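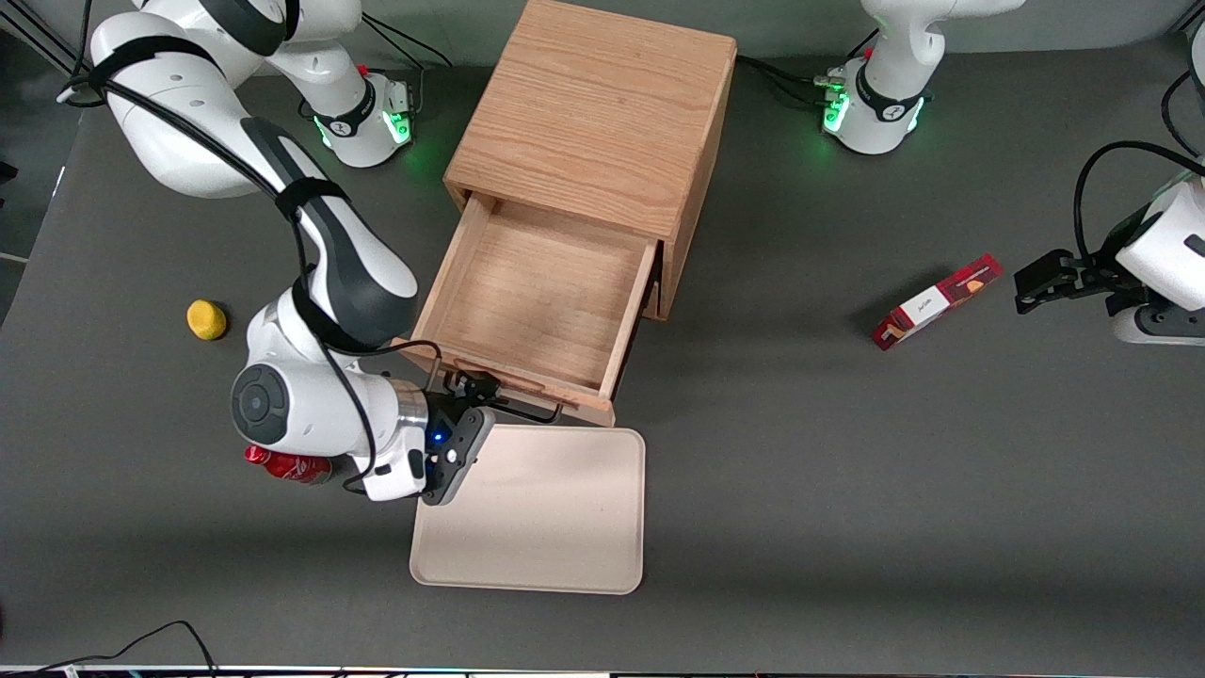
The launch party for Flarnemia began at nine, and by half past she had already decided the programme would be dreadful.

It was meant to follow six rich couples around a private island. The press pack ran to 26 pages and used the word "intimate" on most of them. She had been reviewing television for 19 years and had yet to meet an intimate show with a helicopter in it.

"You'll love episode 2," said the man from Urnico, who had paid for the wine. "There's a real journey."

"Where to?"

He looked at his phone.

They dimmed the lights. On the screen a woman in a white robe wept because her peacocks had been delivered to the wrong villa. Her husband told the camera that money had never changed him. He said it from a bath.

People near the front laughed in the right places, but then people near the front worked for the channel. The same channel had promised her that Stadodance would bring the nation together, and that had been taken off before the final.

Afterwards she caught the last train back to Mapplebeck and wrote her piece standing up, wedged against the toilet door. She called it hollow, smug and badly lit. She gave it one star and took out a joke about the bath, then put it back.

By morning there were 768 comments underneath. Most agreed with her. They had switched off in disgust, they said, and a good many of them went on to describe the closing minutes in detail.

She read every one, made some toast, and set the box to record the rest of the series.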